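My old TV went dark on one side in October, so I spent a few weeks reading about replacements. I wanted something for the bedroom, no bigger than the dresser it sits on, and I didn't want to pay more than $200.

I ended up with the Prerer, the smaller of the two they sell. Hazem Tahiri at work has the larger one and gets on fine with it. The Hurkska was on my list too, but the only one in stock at the Jerkthorpe store had a scratched stand.

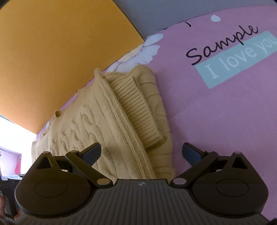
Setup took 19 minutes, most of it typing the Wi-Fi password with the arrow keys. The picture was too blue out of the box. I switched it to the movie preset, turned sharpness down to zero and left the rest alone. Dark scenes look a little gray with the lamp on – fine once it's off.

Sound is the weak part. Voices are thin, and I've had to turn it up for anything with a lot of talking.

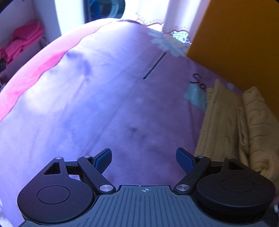
The stand is two feet that screw into the bottom, and they feel cheap. The left one wobbled until I took it off and put it back on. I'd have been happier with metal rivets, like the silver ones at the pivot points of those black linkages, but at this price I got plastic and four short screws.

It has two HDMI ports, both on the back. The antenna scan found 106 channels, and I've deleted most of them. I still need to find a longer cable for the game console.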